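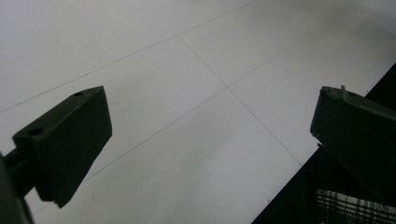 Skatorville holds its trades and technology fair in October, in the old bus depot behind the library. I went for one reason. The program listed a hall called Home and Shop, and it asked whether machines can do chores yet. I fix up rental apartments for a living, so I spend a lot of my week picking things up, wiping them off and putting them back. If a machine can take over part of that, I want to know the price and the date.

Entry was free before noon. I got in at the front door with 2 hours to spare and went straight to the back hall.

The first stand belonged to Roneo, which sells floor machines to stores and schools. These are the closest thing to a finished product I saw. The one on show scrubbed a marked-off square of vinyl and drove around a trash can that a visitor kept moving. It did the job well in the open. It left a strip along the wall as wide as my hand, and the salesman said a person with a mop still does the edges and the corners. He also said the floor has to be picked up first. Chairs, cords, toys and bags all need to be out of the way. For a supermarket at night that is fine. For an apartment, picking up the floor is most of the work.

Fladoton had the stand across the aisle, with a towel-folding arm behind a plastic screen. I watched it do 5 towels. It folded 4 of them into something I would put on a shelf. The other one it grabbed by the middle, shook, dropped and grabbed by the middle again, until the operator reached in and laid it flat. Each towel took longer than it takes me to fold a whole basket. The towels were all one size and one color. I asked about fitted sheets and was told those are not on the list yet.

The part of the visit I got the most out of was the kitchen tool work. A spatula sounds like an easy thing to pick up, and for a hand it is. For two stiff fingers it depends on where you take hold.

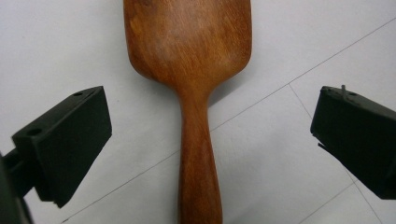

Posted by the Second Key Rentals blog

Look at the shape of the thing. The head is wide and the neck is narrow, so two fingers that close at the neck have much less to get around than two fingers that close higher up. Then there is the question of what you want to do next. If you only want to move the spatula to a drawer, the neck will do. If you want to stir with it, you need the handle. A person picks it up one way and shifts it in the palm without thinking. With a two-finger gripper, changing the grip usually means putting the tool down and starting over.

Flat things on flat surfaces are a known headache too. There is not much room to get under them, and if the fingers come in too high they close on air. Too low and they rub on the tile. I have the same trouble with a dropped screw when I'm wearing work gloves, so I have some sympathy.

I had a long talk about how this gets taught. One way is for people to do the chore themselves with a gripper held in the hand and a camera on it, over and over, in as many rooms as they can get into. The machine learns from the recordings. That made sense to me. It's how I learned to hang a door, by watching someone do it a lot of times in a lot of bad frames.

On the way out I stopped at the stand for Ok, a parts-bin picker meant for small hardware shops. It takes boxed items off a shelf and puts them in a tray. Boxes went fine. Anything in a hanging bag was a problem, and loose fittings were out of the question. The brochure says it replaces 7 hours of picking per shift. The man at the stand was more careful and said that depends on the shop.

So, can they do chores yet? Some of them can do one chore, in a room set up for it, with somebody close by. Open floors are the furthest along. Boxed goods are next. Laundry and kitchen tools are still slow, and I didn't see anything I would leave alone in a tenant's unit.

Practical notes if you go: the depot is cold, so keep your coat. Parking behind the library fills up by 10 in the morning, but there is more on the school side – use the gate by the tennis courts. The coffee cart takes cash only. The Fladoton demo stops for lunch and starts again at 1:30.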